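December 29, 2019

**Progress report: Sturstead block sets, second period**

This report covers work since April on the textured block sets for the Sturstead play and learning rooms. The grant pays for blocks, display boards and six months of trials at Pandcombe.

## Blocks

- 170 of the 236 blocks are finished and checked. The rest are waiting on a second color batch from Jadero.
- The waffle texture on the top faces has been kept. Staff at Pandcombe asked for it after the smooth samples in April, which children found hard to tell apart by touch.
- Cylinders are now part of every set. The first sets had none.

## Boards

We changed from painted boards to plain maple. The colors are easier to pick out against pale wood, and scratches can be sanded down - the painted ones had to be sent back to Eren. Small knots and figured grain are accepted. Open cracks are not.

Red, green, blue and yellow pieces are all in use on the maple.

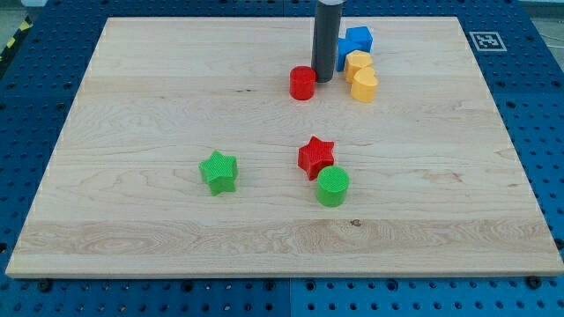

## Next period

- Finish the remaining blocks once the Jadero batch arrives.
- Order 30 more maple boards.
- Send the revised cleaning instructions to Pandcombe.

Spending is within budget. We are not asking for a change to the payment schedule.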